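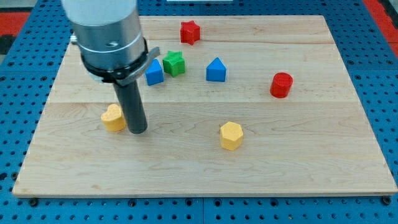
Colored blocks on a wooden board, with the arm reaching down.

Stastholm Neighbors Forum > World News > Fernow lender freezes payments after the August takeover

gitau_k
Posted September 12, 2026
Morning, all. I know a lot of us have family over there or used to work there, so I thought it deserved its own thread before it got buried under the election one. The Zoralero Development Fund has stopped sending money to Fernow until there's a civilian cabinet again. That covers the road program and the clinics, and from what I read on the Leemans news page it also covers the teacher pay supplement, and that last one is the part that worries me. My cousin teaches outside the capital and the supplement is 40 percent of what she takes home. She has been out marching with the other teachers, so it isn't like she's fond of the generals, but she also has rent due.
I'd love to hear what people think. Please be kind, it's a tender subject for some of us.
Gitau Kaijage

sanneb
Thank you for starting this, Gitau, and please tell your cousin that there are people over here thinking of her! I lived in Fernow for five years and I still get messages from my old neighbors nearly every day (well, on the days the phone network is up, and lately that's been hit or miss).
I think the freeze is the right call, even though it hurts me to type it. The last time the army stepped in, the money kept flowing and everybody abroad said they were concerned, and then a year went by and the same officers were cutting ribbons on roads the fund had paid for. My neighbors were furious. One of them told me she would sooner walk in the mud.

ruben_v
I have to disagree with Sanne, and I say that with affection because she brings the best almond cake to the summer picnic. Freezing the road money, fine, go ahead. But the clinics? The generals have their own hospital and their own pharmacy. The person who notices when the clinic closes is somebody with a sick kid in a town 60 miles from the next doctor.
I worked in shipping for a long time and saw a couple of these freezes up close. The people at the top always had something put away for it.

sanneb
Ruben, I hear you on the clinics, I really do. If they could carve those out I would be all for it. My worry is that the health ministry is being run by a colonel now, so who signs for the money when it arrives?

yae.oda
Hi everyone, I mostly read here and don't post much, but I can add something on that last question. The payments for clinics don't all have to go through the ministry. When I was doing bookkeeping for a church group we sent supplies straight to the district health offices, and the paperwork was a pain but it worked. The fund has the same option written into its own rules, though I'd have to dig to find the page again. So a freeze on the ministry account and a freeze on the clinics are two separate decisions, and I haven't seen it said anywhere which one they made.

gitau_k
Yae, that's so helpful, thank you. The Leemans article just says "all disbursements," so I took it to mean everything. If you do find that page I'd be grateful.

fransj
Longtime lurker, and I'm going to be the grump in the room. I don't think the freeze matters much either way. What matters is whether the dockworkers and the bank clerks stay out. My wife's brother says 1000 people were at the port gate on the second morning and the ships just sat there. A government can get by without a foreign lender for a good while, but it can't get by very long without a port. Twenty-odd years ago it was the railway men, same story.
Frans Jansen

ruben_v
Frans, I agree with half of that. The strike is doing the heavy work. But strikers have to eat too, and if the teachers lose their supplement they'll be back in the classroom by the end of the month whether they want to be or not. So the freeze could end up hurting the strike - that's my whole point, and I probably should have led with it.

fransj
Fair enough. Hadn't thought of it from that side.

sanneb
There's a strike fund being passed around among the families here in Stastholm, by the way. I won't put the details in a public thread but send me a message and I'll tell you who to talk to.

yae.oda
Sanne, messaging you now. Gitau, still looking for that page, I think it was in an annex. Will post it when I have it.

gitau_k
Bless you both. Heard from my cousin this morning and she's fine, tired and hoarse from all the singing. She says hello to everybody.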